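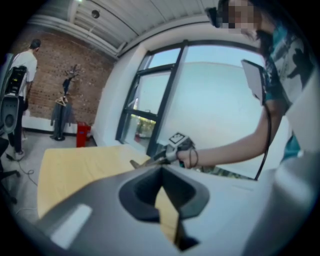 3. Setting up a quiet-break plan before a park visit

The Graken planner will tell you it can predict a crowd to the minute. Treat that as a guess. It draws on last February's gate numbers, and a wet morning or one late parade throws it right out. What you can trust is whatever your child has practised at home, so start there. A light yellow wooden table near a window will do for a practice spot, with an adult standing beside it and leaning in to help.

1. Open Visits and choose the park. If Clomness isn't listed, enter code 543.

2. Set the longest wait your child can manage. The default is 17 minutes, which seems hopeful to us. Try 3 and work up.

3. Mark two quiet areas in colour. The "calm zone" at the Iwasaki gate is a bench beside a food stall, whatever the map says.

4. Print the plan. The app claims to work offline. Ours didn't.

Note: A Melero access card is supposed to sync by itself. Check the card number on the screen against the one in your hand before you leave home.

Caution: Alerts stop once the battery gets low, and you won't be warned. Agree on a meeting place out loud as well.

If the screen shows error 101, delete the visit and begin again at step 1. The "Repair" button has never done anything for us.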